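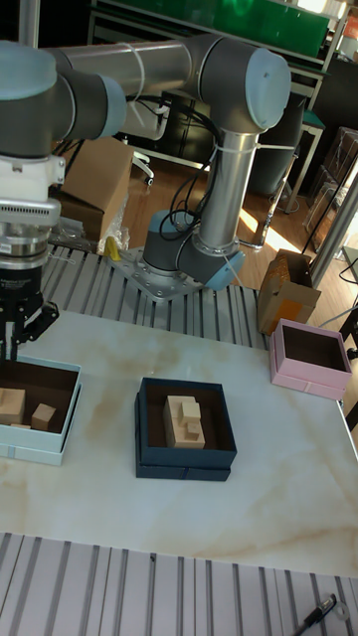 # Sorting blocks into boxes

Sorting means putting things into groups. You do it when you put socks in one drawer and shirts in another. Wooden blocks are good for learning about sorting, and old gift boxes are good for keeping them in.

You need a table, some blocks and a few open boxes. It helps if each box is a different colour, such as light blue, navy blue or pink. Then you can say "the navy one" and everybody knows which box you mean.

## Pick a rule

Before you start, choose a rule. A rule tells you which block goes where. Here are some rules to try:

- **Shape.** Cubes go in one box and flat pieces go in another.
- **Size.** Big blocks go in one box and little blocks go in another.
- **Colour.** This only works if your blocks are painted. Plain wooden blocks all look much the same.

Pick up one block at a time. Look at it, decide, and put it in its box.

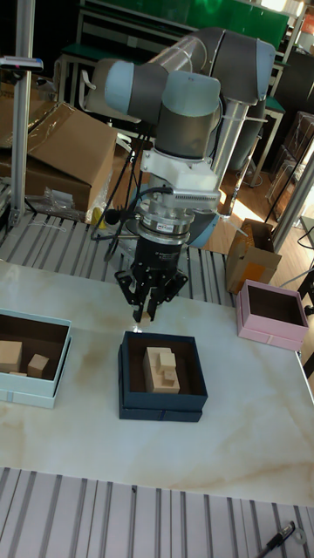

A box can also be empty. If your rule says the pink box is for round blocks and you have no round blocks, the pink box stays empty. That is not a mistake. In maths, a group with nothing in it is called an empty set.

## Scattered or stacked?

Blocks can lie on the bottom of a box with gaps between them, or they can be stacked. A stack uses the space above the bottom of the box as well.

To make a stack that stays up, start with a wide, flat block. Put smaller cubes on top. If each layer is shorter than the one below, the stack looks like a set of steps.
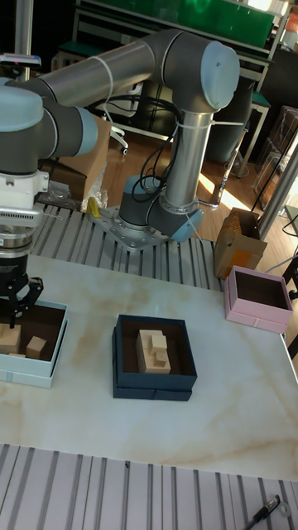

A tall stack may stick up past the sides of its box. The lid won't close then, so take off the top cubes and lay them beside the others.

## Try it yourself

1. Put 42 blocks on the table and choose a rule.
2. Sort them all, then count how many are in each box.
3. Add up your numbers. You should get 42 again.
4. Tip the blocks out and sort them with a new rule.

The numbers in each box may change – the total stays the same.

**Words to know**

*Cube:* a solid shape with six square faces.

*Layer:* one level of a stack.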